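The Case for an Empty Freezer

Feb 2, 2020

Most households treat the freezer as a place where decisions may be put off. Bread ends, half portions of soup and unlabeled bags go in, and the drawer is pushed shut until the next shopping trip. The Warness Household Office takes the view that every home freezer should be emptied completely twice a year, once in November and once before summer.

The objection we hear most often is that this wastes food. Our experience in the Weltus housing blocks suggests the opposite. Residents in 70 apartments agreed to use up what they had before buying more, and many reported that they had forgotten owning most of it. Food that is never eaten has already been wasted, whatever its temperature.
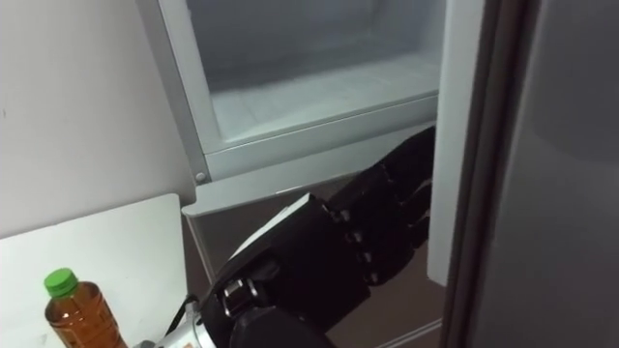
A bare compartment also allows proper care. Ice on the floor and walls takes up room and can keep a drawer from closing fully. It should be left to melt with the door open and a towel beneath. Knives and scrapers have no place in this work, as a punctured lining is seldom worth repairing. Warm water and a soft cloth are enough, and the whole job requires roughly 30 minutes of attention, apart from the waiting.

We would go further. Landlords should include defrosting in the written instructions given to new tenants, as the Kocabaş buildings already do. A single page costs very little to print. Tenants should not have to learn about frost from a repair bill.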